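4.2 Garment handling in a lived-in bedroom

Folding is where policies trained on tabletop data still fail. We collected 174 demonstrations in furnished rooms with the hand-held gripper (Fig. 3), and 71 were held out for testing.
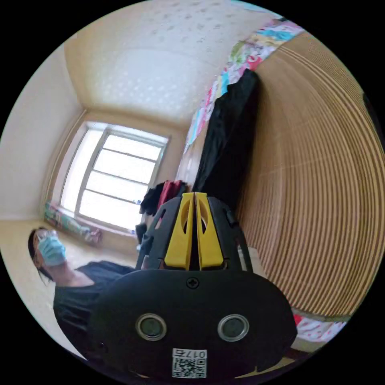
Figure 3. Hand-held two-finger gripper in a bedroom, person at left.

Dark garments were the hardest case – the policy often grasped two layers at once. 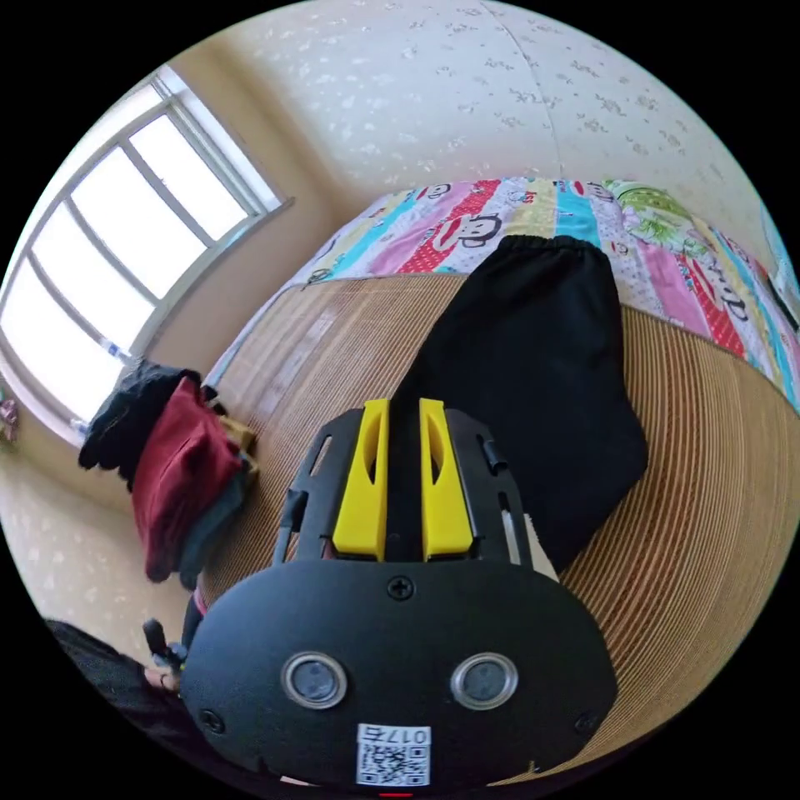 Soft supports add a second difficulty. A mattress gives under the fingers, and contact height estimated from a rigid table no longer holds. Softić and Lukáč report the same effect for towels.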